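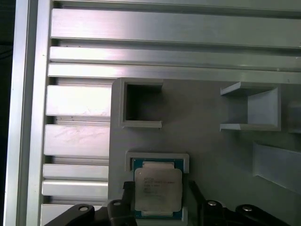

Chip handling cell: equipment plan and budget notes

README for the planning folder
Maintained by Noémie Lachance. Last revised 2020-05-03.

What this folder is for

We are planning a second cell for picking and seating desktop processors. The first one, at Kamdale, has a two-finger gripper with a small camera at the wrist, working over a grey fixture plate on an aluminium extrusion frame. The plate carries a rimmed nest for the chip, along with a pocket, a bracket and a ramp. The second cell should match it closely enough that programs and spare fingers can move between the two.

Contents

budget.csv — one line per item, with quantity, supplier, unit price and status
quotes/ — quotes as received, unedited
lead_times.csv — promised and real delivery dates for the first cell
fixture/ — drawings for the plate and the chip nest
images/ — wrist camera stills from the first cell

Columns in budget.csv

item: short name, lower case
supplier: Brimico, Komthorpe, Adamczyk or in-house
unit_price: in euros, without tax
status: quoted, approved, ordered or received
owner: initials of the person who placed or will place the order

Main items

Gripper and fingers. Brimico quoted 2,000 for the gripper, fingers included. A spare pair of fingers is 200. Wayne McKinnon wants two spare pairs on the first order; the budget has one.

Frame. Komthorpe supplies the extrusion cut to length for 657. Brackets and screws are on the same quote. Check the cut list against the drawing before ordering, as the first one had two uprights the wrong way round.

Fixture plate. Adamczyk, 439 for the plate with all its mounted parts. The nest is the part most likely to be redrawn. If we change chip size we need a new nest but can keep the plate, so ask for the nest as a separate line.

Wrist camera. Not quoted yet. Zachary Beaulieu is comparing the present model with one that has a shorter minimum focus. Printing on the heat spreader is blurred in the stills and can't be read, so anyone planning to log serial markings should talk to him before the order goes out.

Not in the budget

The robot arm itself (separate request, Normand Lavoie)
Guarding and floor work
Chips for trials — these come out of the test stock

Known gaps

Prices were valid when quoted and have not been rechecked. Delivery for the plate is missing from lead_times.csv. The frame quote leaves out carriage. Some older rows have no owner.

Changes

Edit budget.csv directly and put the quote in the same commit. Anything that moves the total goes to Andri Brunner for approval first. Orders should be placed in time for installation in October.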